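3.2 Demonstration collection

Demonstrations for the roll-replacement task were recorded with a pair of hand-held grippers, one per hand, following the layout used in the Kimetti pipeline. Each gripper carries its own wide-angle camera, and a further camera records the workspace from head height. Figure 4 shows the three kinds of input.
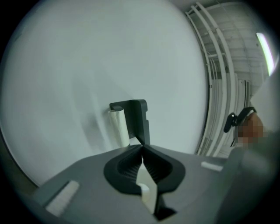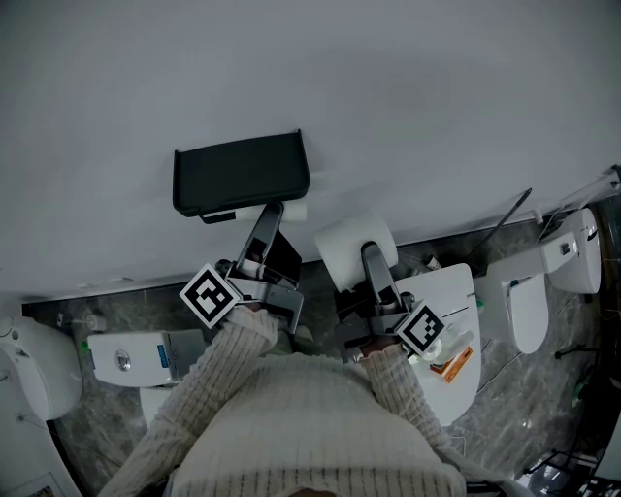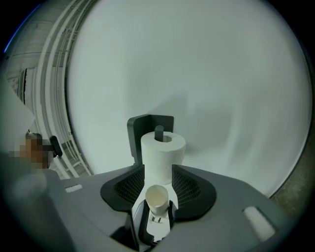 Figure 4. Views recorded during demonstrations of the roll task. The first and third are from gripper cameras; the second is from the head view, with a square marker on each gripper.

We collected 300 demonstrations in one room. Of these, 35 were dropped for lost tracking in one or both hands – most often when a gripper was turned far enough to hide its marker from the head view. Operators worked at their own pace and were told only the start and end states.

The task needs both hands at once. One hand steadies the holder while the other brings the roll into line with it, and small errors in angle are corrected by contact. For this reason we kept the full gripper views at training time and did not crop them to the fingers. A cropped variant, trained on the same data with the Tierney encoder, is compared in Section 5. Finger opening was logged at 30 Hz and matched to the images by timestamp.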